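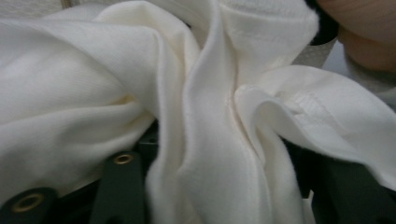
How does a robot learn to fold laundry? Someone shows it!

Meet Moya, a robot that is learning to handle clothes. Her teacher, Ívar Vídalín, holds a gripper just like hers and uses it to pinch, lift and fold - over and over. A small camera on the gripper records every move. Cloth is tricky because it crumples a new way each time, so Moya needs lots of practice to copy. She has 811 lessons so far, and every Thursday she gets 20 more. Wow!

Try it yourself: fold a sock using only two fingers.

More to read
Druro Drives by Remote Control
Zolla Learns to Stack Cups
6 Robot Words to Know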